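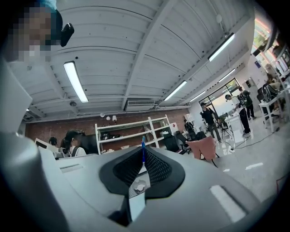 Início Caderno Provas Tecidos Arquivo Contato

Segunda-feira, 28 de março de 2022

Vestido da Araceli para o tapete da Kitine, segunda prova

Escrevo isto com a mesa ainda cheia de alfinete e o café gelado, porque se eu deixar para amanhã vou esquecer metade do que a Ginette falou (e ela falou muito!).

Primeiro o que deu certo. O corpo está lindo. A Araceli entrou na tela sem ninguém precisar puxar nada, levantou os dois braços, sentou, fingiu que dava entrevista, e o decote ficou no lugar. Na primeira prova ele abria do lado esquerdo toda vez que ela respirava fundo. O Delwyn passou a pence para dentro do recorte princesa e tirou um tiquinho da cava, e pronto, sumiu aquela boca. Delwyn, anota aí na tua modelagem, porque a versão que está pendurada no gancho ainda é a velha e eu quase cortei por ela.

Agora a cor. Ai, a cor. A gente tinha aprovado laranja queimado, certo? Amostra da Feletti, cetim de seda, 170 gramas, todo mundo feliz. Aí chegou a notícia de que o tapete deste ano vai ser coral. Coral! A Ginette pôs a amostra em cima de uma cartolina mais ou menos do tom e o vestido desapareceu, virou um ombro flutuando. Com flash então, pior ainda. O Gwenaël fez umas fotos de teste com a luz dele, de frente e meio de lado, e na de frente a saia e o chão são a mesma mancha.

Ficamos discutindo isso um tempão. A Urszula queria ir direto para o preto, que resolve tudo e combina com o bordado que ela já começou. A Araceli não quer preto de jeito nenhum, usou preto nas últimas aparições e disse que está parecendo viúva de novela. Eu entendo, mas também entendo a Urszula, que tem a manga direita quase pronta no bastidor com linha cobre e não quer desmanchar aquilo. Nem eu quero! A linha cobre foi ideia minha, aliás, então fiquei quieta.

O que sobrou na mesa no fim da tarde:

- verde garrafa, quase petróleo, com o cobre por cima (meu favorito, o cobre acende)
- marfim sujo, bonito, só que a Ginette acha que vira noiva com a cauda
- berinjela bem escuro, que a Collet já tingiu para a gente naquele casaco e ficou ótimo

A Araceli gostou do berinjela, eu continuo no verde. A Collet vai tingir um retalho de cada no mesmo cetim e aí a gente põe os dois em cima do coral, com a luz do Gwenaël, e decide olhando foto. No espelho do ateliê tudo fica bonito, já caí nessa.

Dinheiro, para não perder: a Feletti mandou o orçamento do cetim cru, 2.528 reais com entrega. É mais do que eu tinha posto na planilha, mas é a peça inteira do mesmo lote, e depois do que aconteceu com o conjunto do ano passado (frente de um lote, costas de outro, eu nunca mais) prefiro pagar. Falta confirmar se seguram o preço até a gente bater o martelo na cor. Vou ligar.

Cauda. Estava com uns três metros na tela e a Ginette pediu para cortar. Ela viu o mapa do evento e tem uma escada logo depois da parede de fotos, curta mas chata, com corrimão de um lado só. A Araceli subiu e desceu a escadinha aqui do fundo com a tela e pisou na cauda na volta. Riu, mas segurou no meu braço com força. Então: ou encurta, ou faz removível. Eu sou a favor da removível, presa na cintura por baixo da sobreposição, com colchete grande e uma fitinha de segurança. O Delwyn acha que vai marcar nas costas. Pode ser. Ele vai montar um cós interno em gorgorão para distribuir o peso e a gente testa no manequim com a cauda pendurada de um dia para o outro, para ver se cede.

Lembrete para mim: o peso do bordado ainda não está nessa conta. A manga bordada puxa o ombro para baixo, dá para sentir só de segurar. Se o ombro direito pesa mais que o esquerdo (que é nu, lembrando), o corpo inteiro quer girar. Foi por isso que pus a fita de silicone na lateral, mas a Araceli reclamou que coça. Tentar a fita forrada com tule fininho, ou então uma barbatana a mais perto do zíper. Perguntar para a Urszula se ela consegue aliviar o canutilho perto do cotovelo, onde quase não aparece quando o braço está para baixo.

Sapato: ela veio com a sandália da Wusto, a de tiras, salto alto e fino. Linda, e a barra foi marcada com ela no pé. POR FAVOR ninguém remarca a barra com outro sapato. Escrevi na tela com caneta que apaga, mas escrevo aqui também. Se a Ginette trocar a sandália, e ela já trocou uma vez, a gente refaz a barra toda e eu choro no banheiro.

Penteado, que não é assunto nosso mas mexe com a gola: a ideia era solto, agora é preso e baixo, com as costas aparecendo. Então o acabamento do decote de trás passa a ser protagonista, coitado, e ele está bem mais ou menos. O viés ondula no ponto onde encontra o zíper. Refiz com vapor e melhorou um pouco. Acho que cortei fora do fio, de cansaço. Cortar outro viés, de manhã, descansada, e alinhavar em papel de seda antes de passar na máquina.

Brincos: ainda sem resposta da joalheria. A Ginette quer algo comprido de um lado só, do lado do ombro nu. Gosto muito! Só não pode ter garrinha aberta, que o cetim puxa fio só de olhar.

Coisas que o Gwenaël notou nas fotos de teste e que eu não tinha visto: o recorte do quadril faz uma sombra esquisita quando ela vira três quartos, parece um amassado. Ele me mostrou na tela do computador e é verdade. O Delwyn diz que é entretela demais naquela curva. Vamos tirar uma camada e ver se a curva se sustenta. Se não sustentar, passo a costura um dedo para trás e a sombra cai embaixo do braço.

O evento é em junho, parece longe, mas com tingimento, bordado e mais duas provas a folga é pequena. A Urszula já avisou que não vai bordar de madrugada desta vez (justo).

Para esta semana:

Eu: ligar para a Feletti, viés novo, comprar gorgorão, achar a cartolina coral certa e parar de usar essa que parece salmão.
Delwyn: cós interno, tirar a entretela do quadril, jogar fora o molde velho do corpo. Fora mesmo, não dobrado na gaveta.
Urszula: segurar a manga como está até a cor sair. Pode adiantar o desenho da flor das costas no papel.
Ginette: confirmar sandália e escada.
Gwenaël: volta quando chegarem os retalhos da Collet, com o mesmo flash.

A Araceli levou para casa um pedacinho do cetim para ver se a pele dela se dá bem com o avesso, porque vai ficar horas com aquilo encostado na barriga. Se irritar, forro tudo em cambraia e refaço a folga da cintura.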